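Home cooks wanted for the Bisville recipe swap
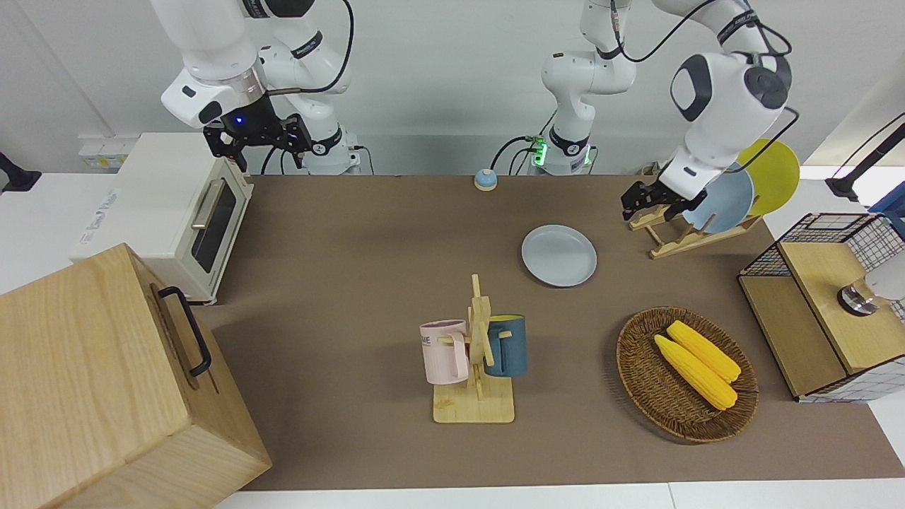

We're putting together a book of family recipes from all over Bisville, and we'd love yours to be in it! Soups, pickles, Sunday puddings, the rice your gran made without ever measuring anything (we'll help you work out the amounts) – it's all welcome.

We need people who can join us for four evening sessions in March at the Ritchie Rooms. You'll cook one dish, taste plenty of others and have a good long chat with Saodah Nair, our editor, about where your recipe comes from. Each session starts at 7 pm and lasts two hours.

You don't have to be a brilliant cook or a confident writer. Teenagers are very welcome if they bring an adult along. Ingredients are paid for, and everyone who takes part gets a copy of the book.

Please tell us about any allergies when you sign up.

To join in, ring Adi Nugroho at Ciltex or leave your name at the Ritchie Rooms desk by Sunday, March 1, 2020.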